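Desk top, second pass

The light laminate top from Irkico has been in use since July. Wood-grain print, pale beige, straight front edge with a thin band a shade lighter than the surface. I wiped it with Mushi cleaner diluted 1:20 and let it dry overnight.

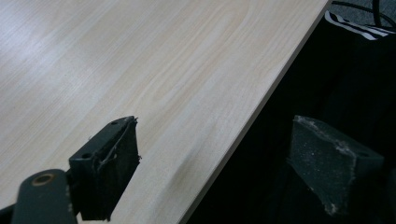 Edge banding is where these tops usually fail, so I went along it with a fingernail and a 100 mm steel rule. No lift at either corner. The old Tulside top had let go by month 38. Cable routing is next.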